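About Dimaculangan Garment Care

Dimaculangan is a laundry and garment care school in Dorkton. We teach people how to wash, press, mend and fold clothes well enough to be paid for it. Most of our students go on to work in hotel laundries, dry cleaning shops, care homes and theaters. A few come only because they want to look after their own clothes.

The school was started by Demetrio Calvo, who ran the pressing room at a hotel in Ellitz and kept having to train new staff from nothing. He began with an evening class in a rented room behind a tailor's shop. The class filled, and he left the hotel the following January. Casimiro Pacheco joined him to teach mending and alterations, and he still does. Demetrio now runs the stain and fiber course and looks after the school's accounts.

We have 5 teaching rooms at 1441 Kerodent Street. The wash room and press room are on the ground floor. Mending, fiber study and folding are upstairs. An elevator at the rear entrance serves both floors.
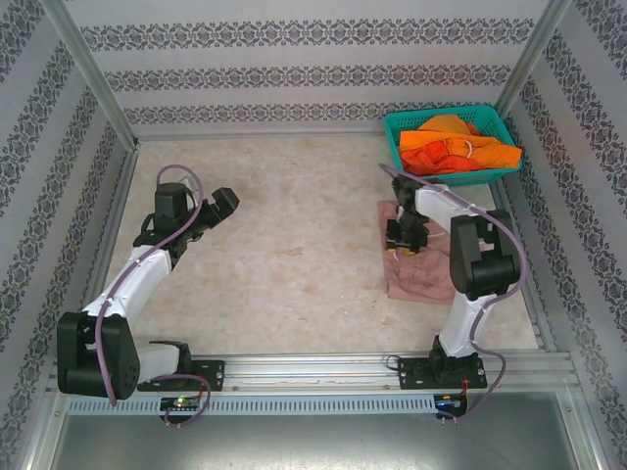
Do I need any experience before I apply?
None at all. The foundation course starts with reading a care label and sorting a mixed load, and everyone takes it, including people who have worked in a laundry before.

What we teach

The foundation course covers sorting, water temperature, detergents, drying and basic pressing. Students wash real loads from the first day. The loads come from local households and small businesses, who pay a reduced rate and accept that the work may take a little longer than it would at a shop.

After the foundation course, students pick one of 2 paths. The care path goes deeper into stains, fibers and finishing. The repair path is mostly hand sewing, with machine work added in the second half. Both paths end with a practical test, and students who do not pass may take it again at no charge. 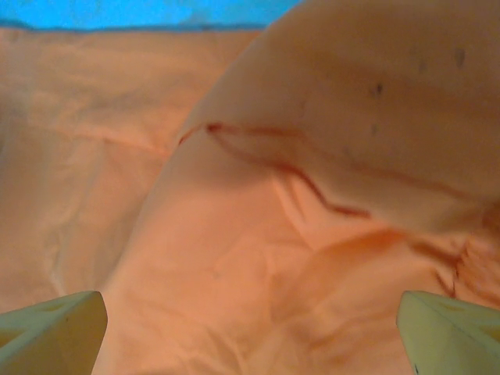 Color is the first thing we teach students to sort by, and it causes the most arguments. Whites and darks are easy. The trouble is in the middle of the pile, with the shades that could go either way. A peach-orange cloth like this one would go with the warm light colors in our system, and it would stay away from anything bright blue until both had been tested. We test by pressing a damp white cotton square on an inside seam. If any color comes off on the square, the piece is washed alone.

How classes run

Classes are small, and each student has a table. Daytime students attend on weekdays and evening students come twice a week. The material is the same for both groups, although the evening course takes longer to finish. Students should wear flat shoes and tie back long hair in the press room. Irons, thread, needles and detergents are supplied. Scissors are not, and we can suggest a pair that will last.

Folding is taught upstairs as its own subject, with its own test. Students learn a store fold, a drawer fold and a travel fold for each common type of garment.

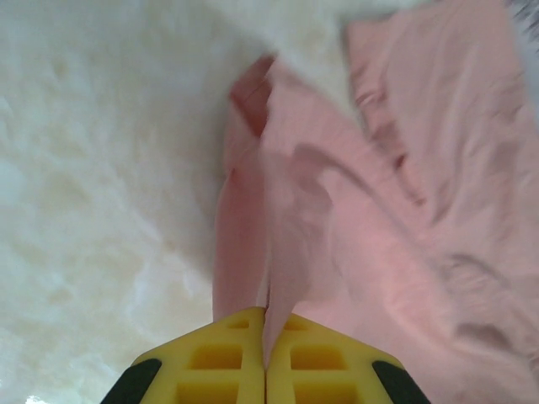
They start with towels, move on to T-shirts and pants, and finish with fitted sheets. Speed is not graded in the first month. We look for flat layers, straight sides and a stack that stays up when it is carried to the next room.

Fees and help with costs

The foundation course costs $500, payable in full or in monthly parts. The fee includes the workbook and all supplies other than scissors. We keep a small fund for students who cannot pay the whole amount. Ask for the form at the front desk. It is one page long and Demetrio reads every one himself.

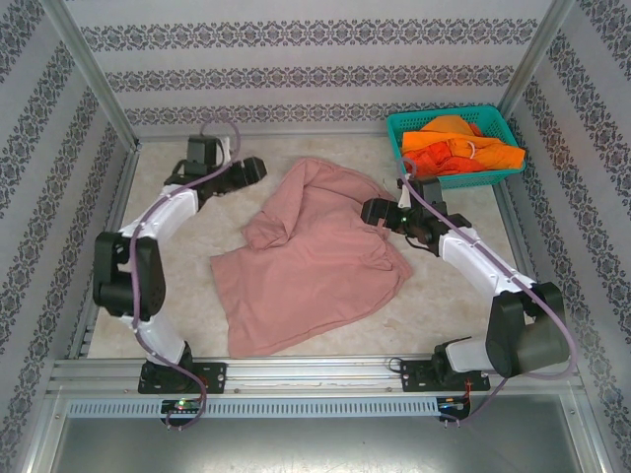

Visiting the school

Our next open day is Sat 9 May. Visitors can walk through all the rooms, try the steam presses with an instructor and bring one stained item for advice. Please do not bring leather or fur, as we do not teach the care of either. Parking is behind the building, and the bus from Ellitz stops across the street. If you cannot come that day, call the front desk and we will arrange another time.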